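Category: Datasets › Known issues

# Bredosari shuttlecock subset – fault notes

Read these notes before you train on anything in this folder. The subset was released as clean. I don't think it was, and the short changelog entry ("minor sync fix") does not describe what went wrong.

## What's in it

2478 takes of one small job: a badminton shuttlecock and a storage bin on a table, handled with two hand-held grippers. Each gripper has its own camera, and a third view comes from head height. All takes were recorded in December with the Nerkari capture software, version as shipped, no patches.

## The fault

Jaw width is logged separately from video. In 76 takes, the width signal from one gripper freezes at its last value and stays there until the take ends. The video keeps going. So the log can say "open" while the fingers are plainly shut on something, and a policy trained on that learns to carry objects with an open hand.

Vogler, who supplied the encoder boards, put it down to a loose connector. Maybe. A loose connector should give dropouts and noise, and I found neither. The value just stops, to the last digit, and the timestamps carry on as if all were well. That smells like a buffer in the logger.

Views from the gripper cameras and the head camera:

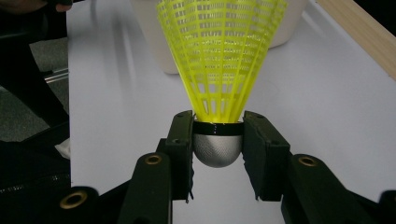
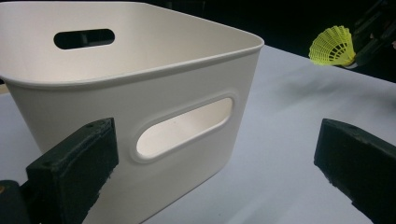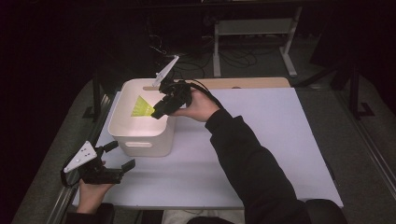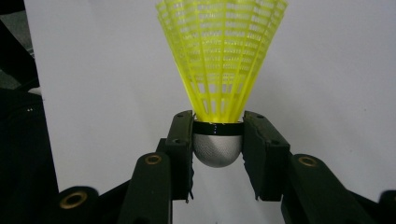

The automatic check that passed these takes compares logged jaw width with a threshold and nothing else. It never looks at a picture. If it did, it would have an easy time with this object: the fingers close at the black band and the upper part of the dome, with the yellow skirt standing clear above them, so a grasp is hard to mistake for anything else. Gunther Teuber went through the flagged takes by eye using exactly that, and disagreed with the log in every one.

## What the fix did

The "sync fix" shifted the width signal by 30 ms in all takes. That helped with a real but small lag. It did nothing for the frozen values, which are still frozen, only 30 ms later. Anyone who downloaded the subset again after the fix has the same bad takes as before.

The Ino baseline was trained before any of this was known. Its reported success rate should be treated as unverified until somebody runs it again without the bad takes. I have asked twice.

## Using the data

- Drop any take where jaw width is constant for more than 300 consecutive samples and the gripper pose is changing. This catches all 76, plus a few good takes where the jaws were simply held still.
- Don't interpolate over the frozen part. There is no later value to interpolate to.
- Video and pose look usable in the bad takes. If you don't need jaw width, keep them.
- Left and right grippers are both affected. Ignore the older note saying it was only the left.

## Open questions

Does it happen in the other Bredosari subsets? The same logger was used for all of them, and I have checked only this one. "No reports so far" is what the tracker says, which was also true here until Gunther opened the files.

No recording has been made yet with the encoder boards swapped and the logger unchanged – or the other way around. Until one of those is done, the cause field in the metadata stays at "unknown", whatever the release page says.

Bredosari data pages | Report a problem with this card | Back to top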